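Rind Serving Tray, Large

Snack time on the sofa is one of the small joys of life, and this is the tray we reach for! The Rind is a long plastic tray with rounded corners and a raised lattice border that makes even two packets of something salty look like a proper spread. It goes from kitchen to coffee table in one trip, with room left over for drinks.

It was drawn for us by Shazia Sethi, who wanted a pattern you could enjoy from across the room. Small stars and diamonds run along the border, and the middle is left smooth so cups have a flat place to sit. We love how it looks on a pale tabletop – the color underneath comes right through the openings.
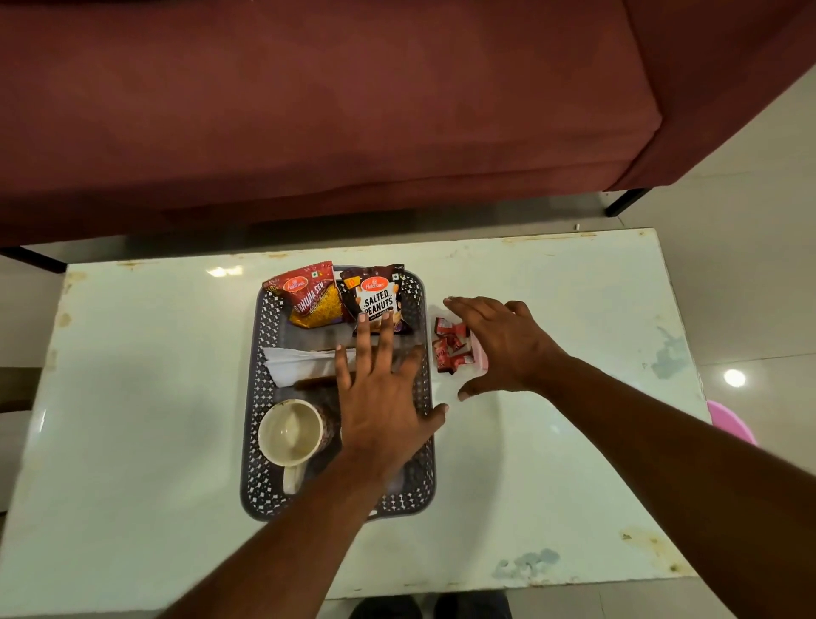 The Rind set for a snack, with bhujia sev, salted peanuts, napkins and a mug.

Packets go along the far end, napkins across the middle, and mugs nearest you, where they're easy to grab. That's how we do it, anyway. Jasper Claeys in our packing room swears by napkins first and everything else on top (we've agreed to differ).

The handle is cut straight into the rim, so nothing sticks out when you slide the tray onto a shelf or stand it up beside the microwave. The lattice does collect crumbs if you're generous with the sev.
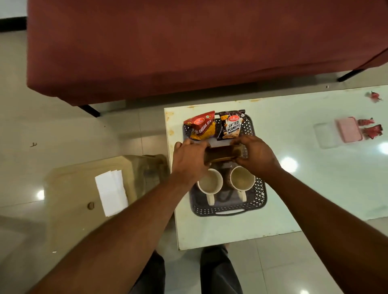 A soft dish brush and warm soapy water will clear them in no time. Please keep the tray out of the dishwasher and don't set pans on it straight from the stove. For tea, toast, cookies and card-night snacks it's a lovely thing to have around, and it's light enough that kids can help carry the napkins and packets in.

Details
Material: plastic
Color: dark
Border: raised, star and diamond lattice
Center: smooth, solid
Length: 20 inches
Care: hand wash only
Made for: Dresbridge

The first 1,000 trays sold out in April, and a fresh batch is in now. Orders over $50 ship free.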